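Re-zeroing the right hand after the August tendon change

26 July 2025

The right hand on the Haugland upper body is due new finger tendons in August, and I want the setup procedure written down before I take it apart. Last time I worked from memory and spent an evening chasing a fault that was a loose clamp screw. These notes cover the hand, the wrist and the head camera as they stand now, on the wardrobe task.

The arms run from a Rundodus controller, firmware 2443. The hands are Todska units with their own small driver boards. Todska's manual is good on wiring and poor on calibration, so most of what follows comes from Folke Hellström, who set up the first pair, and from my own log.

Order of work

Power the arms first and let them hold position with the hands off. Then power the hands. If it is done the other way round, the driver boards time out waiting for the wrist and come up with error 8, which clears only on a full restart. I have a paper label on the supply now.

Home each finger with the hand open and clear of everything. Each motor closes slowly until current rises past the threshold, backs off, and stores that point as its end stop. A cold hand homes short. I run ten open and close cycles before homing and throw away the first result.

The stored value for the right index finger should be near 3208 counts. If it has moved a long way from that, look at the tendon clamp before touching any software. A slipped clamp can be homed away quite easily and will slip again by the afternoon.

Grip current

The hand can hold a shirt at a low current, but the right figure depends on whether it is pulling on cloth or steadying it. I keep two settings. Steadying is the lower one, used when the garment is already carried by its hanger and the fingers have only to stop it swinging. Pulling is set at 700 in the driver's own units, which Todska does not convert to anything useful. Going higher gains very little with thin cloth, as the fingers close on each other and the reading climbs without any more hold on the fabric.

The check is made at the clothes rail with a long-sleeved shirt on a wooden hanger. Command the hand to the shoulder seam, close at the steadying value, hold, and read back all finger positions.
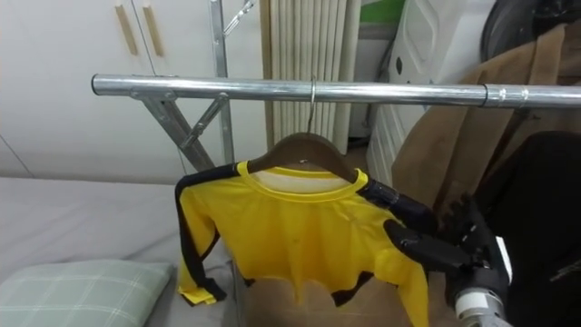 Shoulder grip check at the rail, right hand.

Watch the extended finger. It has to lie across the front of the cloth with the others curled in from behind. When the index tendon is slack, the finger stops early and the shoulder sits in the gap. The position readback still looks acceptable in that state, so I compare commanded and measured current as well.

The rail needs its own check. Mine is tube in sections with a collar at the joint, and a hanger hook moved along it can catch there. I keep the taught hanging point to one side of the collar. If the rack gets moved for cleaning, the hanging point has to be taught again, however carefully the feet are put back.

Wrist offset

The wrist offset is set separately from the fingers, and after them. I used to do it first. Changing the finger end stops changes where the fingertips meet, so the offset then had to be done twice.

For this part I work over the bed, with a cloth laid on it and a bare hanger on the cloth. A hanger is a fair test piece: it is stiff, it is thin, and its shoulders slope, so a wrist which is rotated a few degrees wrong shows up at once as one finger touching early. The plaid cloth also gives the camera something to work with. On the plain grey sheet the depth reading wanders. 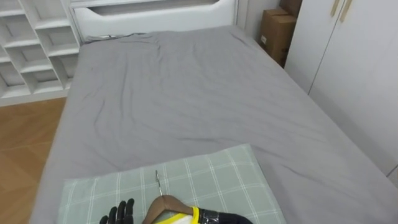
Hanger on the cloth for the wrist offset, both arms low.

Bring the right wrist down to the hanger's shoulder in small steps, with the left hand resting near the other side. Stop at first contact and read the height error. Repeat with the wrist turned a quarter turn. If the two errors agree, it is a height offset and goes in the arm table. If they differ, the hand is seated crooked on its flange. Take it off, clean both faces and refit it. Do not correct a crooked hand in the table. I did, and every later reading was wrong in a way that took days to find.

The mattress gives under load, so contact has to be light. Folke prefers a board under the cloth. I have tried both and get the same figure to within the noise, but his way is quicker if the arm speed is set too high.

Head camera

Last, the head camera. Arnero supplies the bracket, and its two lower screws work loose. Tighten them before calibrating and again after. I have not found a thread lock that suits the plastic inserts, and would be glad to hear of one.

Still to do before the tendons arrive: back up both hand tables, photograph the cable routing at the right elbow, and order spare clamp screws. The present ones are rounding off.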